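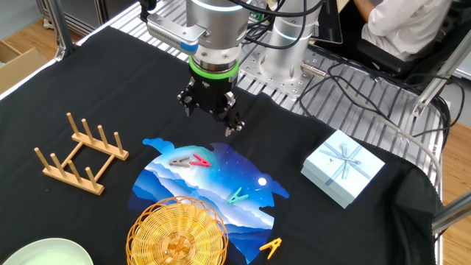 I came to the clothes peg as a subject quite late, after many years of using it without a thought. In the flat where I grew up the pegs lived in a tin on the balcony and they were all the same grey, whatever colour they had been when my mother bought them. A plastic peg in a good strong colour is a different thing. Put a pink-red one and a teal-green one on a printed night sky, with blue mountains and a small moon, and let the yellow-orange one lie outside on the black cloth, and you have something which I would look at for longer than many things in a shop window. It is also a peg. It costs almost nothing and it will hold a wet towel.

This feature is about such things: pegs, round baskets, pale green dishes, the wooden rack in which plates stand. They are the objects that go from the kitchen to the table and to the line, and they stay in a house for longer than the sofa does. I spent a good part of January reading about them, asking people in shops about them and moving my own ones from one shelf to another.

The peg in a drawer

At Theodorakopoulos, the household shop behind the old bus station in Brurkovbridge, pegs are sold loose. You take a paper bag and you choose. The shop orders them in cartons of 1,000, and the lady at the till told me that the green ones always finish first. She could not explain it and I could not either.

I asked her what makes a good peg, and she took two from the bin and pressed them beside my ear. The first spring made a dry little click. The second was silent, and that was the one she advised me to buy. A loud spring, in her opinion, is thin wire which was bent too quickly. I have since pressed every peg in my house and I must report that she is right about most of them.

Pegs are of course not only for laundry. I close the flour with one and the coffee with another. I hold the recipe to the edge of the shelf with a third one. For this work I prefer the plastic kind, because it can be washed when it has been in the flour. For the line I still prefer wood, although wood makes a mark on white cotton if it stays outside all winter.

Round and woven

The basket is the second thing. In my country we say that a house without a basket has its onions on the floor. I have nine at the moment, and I would have more if my husband were a more patient man.

A round basket with a spiral weave is made from the middle outwards. Everything depends on the first turns. If the maker is careless there, the bottom will never lie flat, and the basket will rock on the table each time you take out a piece of bread. When you buy one, put it down on a hard surface and push the rim gently with one finger.

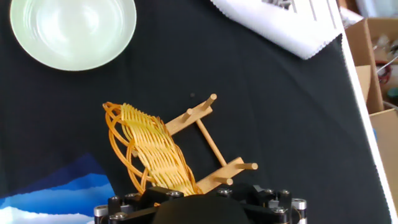

Then look at the end of the work, where the last strand is tucked in. A good maker hides it under the neighbour. A less good maker cuts it off short, and it will catch the sleeve of your jumper until you throw either the basket or the jumper away. I learned this from a weaving evening which the magazine shop in Sumitz organises in its back room. We were given 400 grams of material each, far too much for the small thing I managed to make. It has an oval shape. It was meant to be round.

People ask me if it is wrong to buy the plastic ones that imitate cane. I do not think so. They can stand in the bathroom, they do not go mouldy, and the children can put wet toys in them. But they do not like the sun. Leave one on a south window for two summers and the rim will break in your hand like a biscuit.

What stands beside what

The most useful advice I got about these things has to do with their background. A honey-coloured basket on a honey-coloured table disappears. The same basket on something dark becomes a piece of decoration, and you did not pay for it. I tested this with an old black tablecloth. Yellow and orange became warmer on it, and my pale green plate, which I had always found a little sad, looked very fresh.

The printed fabrics do this work also. A landscape print with much blue in it is a friend to orange and to pink. It is less kind to other blues. I tried a light blue box with a ribbon beside one and found that the two of them quarrelled, although not every visitor agreed with me. Keep the print in the middle and the plain things at the sides, and in the evening, when you are tired, you can simply push everything to the far edge and eat. 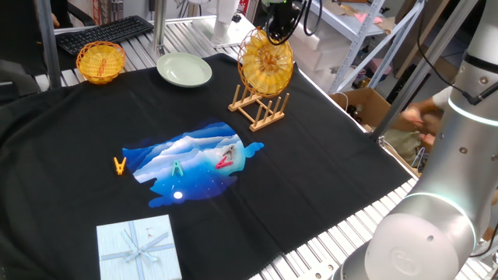 The rack that is not only for plates

Wooden dish racks have come back, I am glad to say. The simplest kind has two long bars, some crossbars between them, and upright pegs (the other sort of peg, English is not generous here). You can lift it with one hand and put it behind the door when guests come.

Its pegs must be far enough apart for a soup plate. This sounds clear, but many racks are made for thin flat plates only, and with anything deeper you must leave every second place empty. Take your deepest dish with you to the shop. I did it at Theodorakopoulos with a bowl in my bag and was treated with great respect.

Between meals, the rack is free for other work. Lids stand in it very well. So do chopping boards, and letters which must be answered. A shallow round basket can stand on its edge between the pegs, and in this way it dries properly on both sides after washing. Before, I used to lay mine on a radiator and they became crooked.

Do not leave the rack itself in water. Once a month I rub mine with a little oil and an old sock, and I leave it overnight on newspaper.

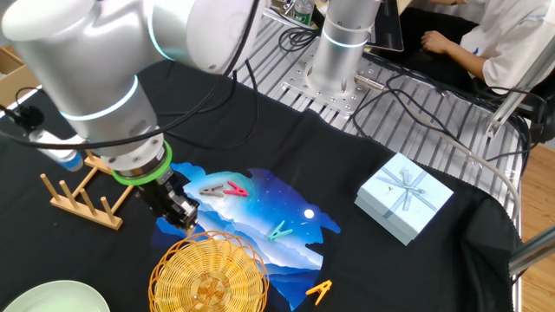
If you want to begin

Buy few things and use them at once. A bag of pegs in mixed colours, one round basket with a flat bottom, one dish in a quiet green. The rack can wait until you have measured your worktop. Put the pegs in the basket where you can see them, and not in a tin on the balcony.

And if the basket is a gift, do not wrap it. Put some small thing inside, an orange or a piece of soap, and close the cloth over it with two pegs. The last time I did this the pegs were admired more than the soap, and I was asked to bring more of them.

Comments

marrowfat: My green ones go missing first as well. I suspect the neighbour's line.

Tin on the Balcony: Please, which oil for the rack? Olive oil went sticky on mine and I had to sand it down.

lineandlarder: Mineral oil from the chemist, and very little of it. Agree completely on soup plates, I bought my rack online and it holds saucers.

quietspring: Just spent ten minutes clicking pegs next to my ear. The dog has left the room.

Contact Vustico | © Vustico Magazine, Brurkovbridge | Back to top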